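Zoltance – Cahier pratique du lecteur
Fiche 56 : entretenir et ranger ses romans policiers en format poche

Mise à jour le 25 novembre 2020

La présente fiche s'adresse aux lecteurs qui conservent à domicile des séries de romans à énigmes, ainsi qu'aux animateurs de clubs de lecture qui font circuler leurs exemplaires. Elle remplace la version de février.

Avant le rangement

Les volumes doivent être dépoussiérés fermés, tranche supérieure vers le haut, à l'aide d'un pinceau large à poils souples. Le geste part du dos et va vers la gouttière. L'aspirateur n'est admis qu'à faible puissance et muni d'une gaze fixée sur l'embout. Les chiffons humides sont proscrits, y compris sur les couvertures pelliculées.

Les marque-pages métalliques, trombones et feuillets autocollants seront retirés. Les fleurs séchées également : elles tachent le papier et attirent les insectes. Toute dédicace manuscrite sera protégée par un feuillet de papier non acide, coupé aux dimensions de la page.

Odeurs de cuisine et de cave

Un livre qui a séjourné près d'un four ou dans un sous-sol se traite dans une caisse à couvercle. Placer au fond une coupelle de bicarbonate de soude, disposer le volume debout et entrouvert sur une grille, puis fermer. Renouveler le bicarbonate chaque semaine. Le contact direct de la poudre avec les pages est à éviter. En présence de moisissures, l'exemplaire est isolé dans un sachet de papier et confié à un atelier de reliure.

Réparer une couverture décollée

Employer une colle vinylique à pH neutre, appliquée en filet mince le long du dos avec une aiguille à tricoter. Refermer le livre, l'envelopper de papier sulfurisé et le laisser sous poids une nuit entière. Le ruban adhésif ordinaire jaunit et ne doit servir en aucun cas, pas même à titre provisoire.

Classement des séries

Il est recommandé de suivre l'ordre de parution. Les nouvelles et les recueils de Noël, souvent publiés entre deux romans, prennent place à leur date. Pour la série « Les Mystères de Dakcombe », de Cherry Mae Ignacio, le recueil de recettes se range après le dernier volume, son format supérieur risquant de déformer les poches voisins. 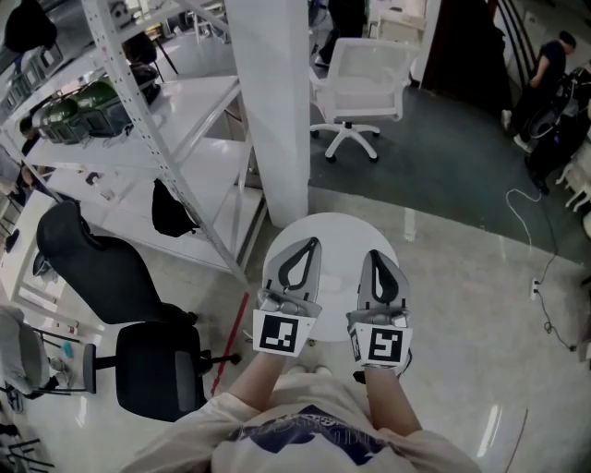 Les étagères seront garnies sans serrage : un volume doit pouvoir être saisi par le milieu du dos, jamais par la coiffe. Un serre-livres est prévu à chaque extrémité de rangée incomplète. Les doubles rangées sont tolérées à condition que celle du fond soit surélevée par une tasseau plat, poncé et non verni.

Prêts entre lecteurs

Chaque exemplaire prêté porte une fiche glissée sous le premier plat, indiquant le titre, le rang dans la série et la date de retour. Le modèle Bodthorpe, au format carte postale, convient à la plupart des poches. Les livres voyagent dans une pochette de tissu, à l'écart des denrées et des flacons.

Voir aussi la fiche 151, « Couvrir un livre sans le coller », et la fiche 202, « Trier une bibliothèque héritée ».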